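Gajewski spin-lock dumbbell: two months in

Posted 13 March 2023

I put off buying an adjustable dumbbell for years. The fancy ones with a dial on the end cost more than my couch did, and I had it in my head that the old-school kind, with a threaded bar and loose plates, would be a pain to live with. Then in January the gym near me closed its upstairs room for repairs and I finally ordered the Gajewski from Trastgate. I am so glad I did! This thing is simple, solid and a real pleasure to use, and I want to go on about it for a bit.

Let's start with the bar. It's a chrome rod with a spiral thread at both ends and a knurled grip in the middle. You slide a plate on, spin the collar down after it, and you're done. I have owned cheap bars where the thread felt gritty from the first day, and the collar would catch halfway down and have to be backed off and started over. Mine runs smoothly the whole way. I've got into the habit of giving it a wipe with an old T-shirt before I put it away, and it still spins the way it did when I opened the box.

The knurling is on the polite side. It has enough bite that the bar doesn't roll in my hand during rows, but I don't need gloves, and I can do a long set of curls without my palms complaining. If you like the really aggressive stuff that leaves a pattern in your skin, you may find it tame (I don't miss it one bit).

And the plates! I was expecting the plastic-shelled kind filled with sand or cement, which is what I had in college, and which started leaking all over the carpet. These are cast metal, black, with a rough pebbly finish on the outside and a thick rounded rim. The rim is the part I appreciate most, since that's where you grab it. The middle of the face is dished, so your fingertips have somewhere to go when you lift one off the floor. 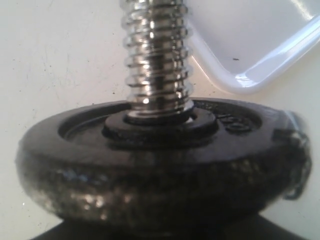
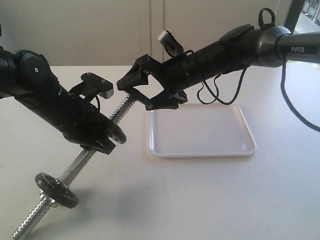
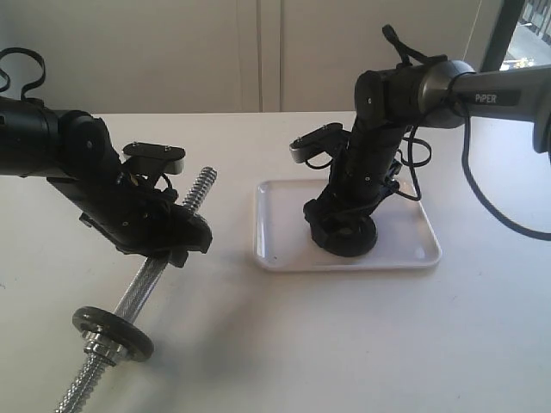
The Gajewski bar, with black plate and threaded chrome rod.

Changing weights takes me well under a minute now. It was slower the first week – I kept overtightening the collars and then having to wrestle them off again. Snug is plenty. I check them between sets, which adds a couple of seconds, and I've had no rattling to speak of. Before this I had the Ostix, and that one would work its way loose by the ninth or tenth rep of anything overhead. I never quite trusted it above my face.

Now for the grumbles, because there are a few. The weight markings are molded into the plates in the same black as everything else, and in my basement I have to tilt them toward the lamp to read them. I've put a dab of white paint on the back of mine. The bar is also long for its job. With only a small plate at each end you get a fair bit of thread sticking out, and I've bumped my thigh on it more than once doing hammer curls. And there's no case or stand in the box, so the spare plates live in a milk crate under the stairs.

I'd also like one more pair of small plates. The jump between my light setting and the next one up is bigger than I'd like for shoulder work. Trastgate sells extras separately, and I'll probably give in.

A friend asked whether she should get this or the Tekgate dial model, which I tried at her brother's place. The Tekgate is faster to change, no question. It's also bulky, it clunks, and I was nervous about setting it down hard. If you do circuits and switch weights every minute, go with the dial. For slow, steady sets in a corner of the basement, I'd take the Gajewski every time, and I'm looking at a second bar so I can finally do both arms at once.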